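Arm drops the container before it reaches the box - student project, first year
Community Help > Robotics > School and Club Projects

Styliani Xenos
Our club in Cakton has a robot arm on loan until the end of April. The task is simple on paper: pick a clear container up off the cloth and set it down again. We have 540 logged tries and the bad ones nearly all fail the same way. The container slips during the turn at the elbow. Speed is set to 13 percent. The cables hang in loops below the elbow and I wonder if they pull on the wrist.
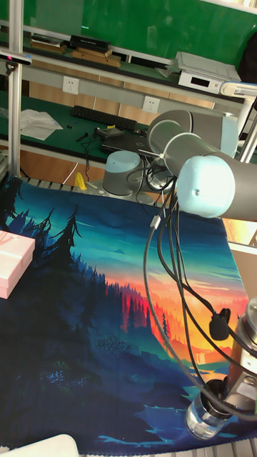
Does the club have to write its own motion code?
The rules let us use the teaching software, but the grip settings must be our own.

We already changed the grip force twice. Higher force made it slip sooner, and I did not expect that on a smooth round part.

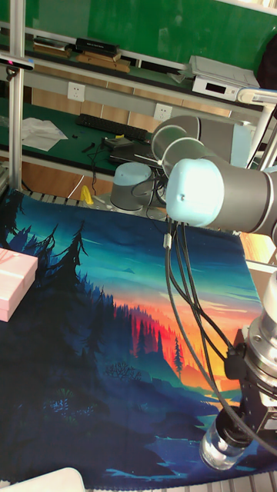 Polyxeni Spanos wrote that higher force on a round part squeezes it out of the fingers if they close off center, and that the first thing to check is where the fingers meet it.

I checked, and ours close a little high. I have not moved the grip point yet.

Nadine Chamoun
Polyxeni is right. Move the grip point to the widest part and go back to your first force setting. Then run the turn with nothing in the gripper and watch the cables. If one goes tight at any point, give it more slack and clip it again. Change one thing at a time and write it in the log, or you won't know which change did it.

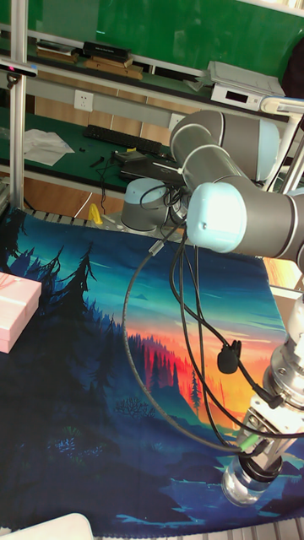
Arm folded over the forest cloth, clear cylinder at the gripper

We had the same trouble at Primville last year. Our log got to 2,281 lines, and most of it was no use to us - we had left out the grip height.

Melina Stamatopoulos
Just slow it down. Worked for us.

Veronica Stanciu
Slowing down may hide it, but you will lose points if the run is timed. I would put thin rubber pads on the fingers, 4 small strips are enough. Also teach the pickup again with the bottle lying flat, cap included, so the program has the right length.

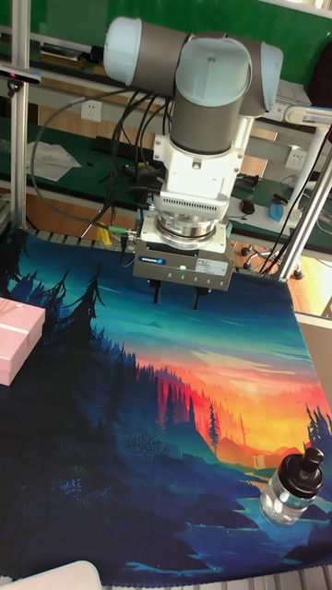

Do rubber pads count as a change to the gripper?
Most contests treat them as a removable part, so ask your judge in writing before you glue anything.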